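Tariffs and my small order book

I got the bill from the customs broker on Tuesday and have been going back over it since. It covers one pallet of parts from the supplier in Portugal, the same parts I have been buying for 3 years. The duty line used to be small enough that I never bothered to work it into my prices. This time it came to more than the freight.

I sell repair kits for older espresso grinders, mostly the Fekete and the Tika, which are both out of production. My customers are cafes and people at home who would like to keep a machine going a little longer. A kit for the Fekete sells for $76. Before the change I cleared about $30 on each one. I am not going to print the new number here, but I can't pay myself out of it.

Custódio Amaral, who runs the shop that makes the burr carriers, offered to split the increase with me on the next order. I said yes. He has his own problems, with two other American buyers who have stopped ordering until they know what the rate will be in the spring. I understand why they stopped. I thought about it too.

People keep asking why I don't buy the parts here. I did get a quote from a machine shop in Ohio, and they were polite and quick about it. Their minimum run was larger than what I sell in two years, and the price per piece was still higher than the imported one with the duty added. Maybe that works for a company with a warehouse. I have a garage and 70 square feet of shelving.

So prices go up in October. The Fekete kit will be affected first, and the Tika kit when the current stock is gone. 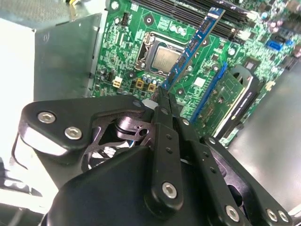
Orders already placed will ship at the old price, including the back orders. If you wrote to me before today and I quoted you something, I'll stick to it.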